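We use cookies to measure readership and remember your settings. By continuing to browse you accept their use. Accept | Manage settings

Writing the Rules for Hand-Held Demonstration

A working code from Horer sets out how an operator should sit, grip, start and stop

2018-08-25

Shares 286 | Comments 7

Industrial robots have had safety codes for decades. The recordings used to teach them have had very little. An operator picks up a pair of instrumented grippers, performs a task on a table, and the result goes into a training set. How the table was laid out, how fast the hands moved and what counted as a finished attempt have usually been left to whoever was on shift.

The engineering office Horer has spent the past year writing that part down. Its working code for hand-held demonstration is now in its second draft and covers soft goods only: garments, towels, bags and small bedding. It is 20 pages long, and most of it concerns things an operator can check without software.

Wilma Lindsay edited both drafts. She came to the subject from textile inspection and regards the problem as an ordinary one of work instructions. "A fold is a tolerance," she says. "If two operators have different ideas of when a shirt is folded, you have recorded two tasks under one label."
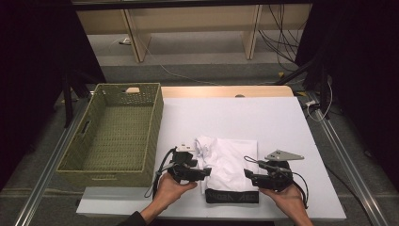 Two hand-held grippers, a folded garment with a printed elastic waistband, and an empty basket.

The code begins with the work surface. It calls for a plain, matte board in one color, large enough that the item can be spread flat with a hand's width to spare on each side. The board may sit on top of another table, provided it does not shift when pushed with one finger. Containers are placed before recording starts and may not be moved by a bare hand during an attempt. A container that stands partly off the board is allowed if it is stable.

Cables get a section to themselves. A wired gripper must have enough slack for the operator to reach the far side of the board without feeling a pull, and the slack has to hang outside the space between the jaws and the item. The draft recommends a loop behind or beside the hand. Where the cable leads over the front of the table, the operator should run through the full motion once before recording and confirm that nothing catches.

Clothing is covered in one line: sleeves are plain and close-fitting at the wrist. Gloves are neither required nor forbidden. Periklis Tzavaras, who trains operators at Verwood, would have preferred a decision. His view is that gloves change how tightly people hold the handle, and that a site should choose one way and keep to it.

The longest section deals with contact. Elastic is treated as a special case, as it stores a pull and gives it back when released. An operator using two grippers on a waistband is told to close the first jaw fully, pause, and only then bring in the second. The band is to be held flat between the fingers, without a twist. When one gripper holds and the other is open, the open fingers should be set on either side of the material before they close, so that the grasp does not begin with a sideways push. 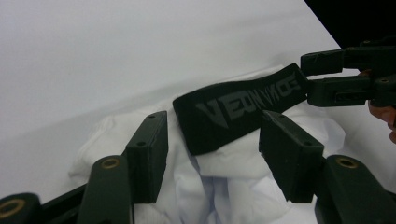

Tension is harder to specify. The first draft gave a limit on stretch as a percentage of resting length, and operators at two sites reported that they could not judge it. The second draft uses a visual test. The band should be straight between the jaws, and the fabric underneath should stay where it is on the board. If the garment begins to travel, the pull is too strong. Lindsay concedes that a purist would object to the wording, but says the sites that tried it produced more even recordings than they had with the percentage.

Release follows the same pattern. Both jaws are lowered until the material rests on the surface, then opened one at a time. Letting go of a stretched band in the air is classed as a fault, and the attempt is marked as such even if the item ends up in the right place.

Faults are kept. This was the most disputed rule in the document. Sebastián Barrientos, a process engineer at Bastden, argued in May for deleting every flawed attempt at the table, on the grounds that labels get lost and bad recordings drift back into use. The published wording goes the other way. An attempt is stopped, labeled with a short fault code and stored. The operator does not replay it to get a clean version under the same number.

The code lists seven fault codes:

- dropped item
- missed grasp
- snapped elastic
- contact between grippers
- contact between gripper and container
- cable interference
- operator stop

Anything outside the list is entered as an operator stop with a note. Barrientos still thinks that the last code will be overused. At Bastden it already accounts for more entries than he would like, many of them with an empty note field.

Placement in a container is defined loosely, and deliberately so. An item counts as placed when all of it is below the rim and both jaws are clear. It may be bunched or folded and may lie in any part of the container. Sites that need a particular position must write a separate task with its own label. A strap lying along one side of the basket is acceptable under the general rule. A strap hanging over the rim is not. 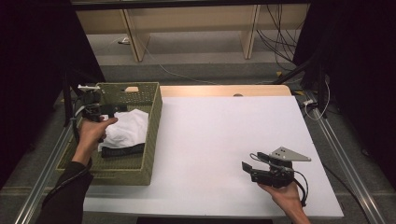 Resetting Between Attempts

Much of the variation in earlier recordings came from the minutes between attempts, when the item was put back for the next one. Operators tend to reset an item the way they like to pick it up. Over a shift the starting position narrows, and a robot trained on the result does well from one arrangement and poorly from the rest.

Horer's answer is a reset card. Each card gives a rough position on the board, a direction for the waistband or collar, and a condition: flat, folded or crumpled. The cards are shuffled at the start of the shift and worked through in the order they fall. The operator does not skip a card for being awkward.

Nataša Grgić supervised a trial of the cards at MacAulay that ran to 286 attempts. She reports that resets took longer for the first day and then returned to their usual pace. Her one change was to print the direction as an arrow. The word "left" had been read from both sides of the table.
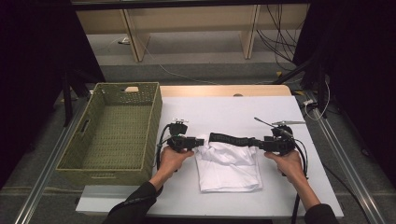 SOMKIAT PRASERTSRI

Grgić also asked for a rule on fatigue, and the second draft has one. Operators work for some 20 minutes and then put the grippers down. The interval was set by agreement among the sites and has no measurement behind it; the text says so. A site may shorten it but may not extend it. Time spent resetting counts as working time, as the grippers are generally still in the hands.

Record keeping is brief. For each session the operator enters the board, the container, the item, the gripper pair and the version of the code in force. Gripper fingers are inspected at the start of the session for loose screws and for thread caught at the tips. A finger that has been replaced gets a new entry even when the part is identical.

The code says nothing about lighting beyond asking that it stay constant through a session, and nothing about how recordings should be stored or shared. Lindsay says both were left out to get the draft finished. Tzavaras has offered to write the lighting section and has asked sites to send him the settings they use now.

Comments on the second draft are open to any site that has run at least one full session under it. Horer asks that they cite the clause number and attach the fault log.

Shares 286 | Comments 7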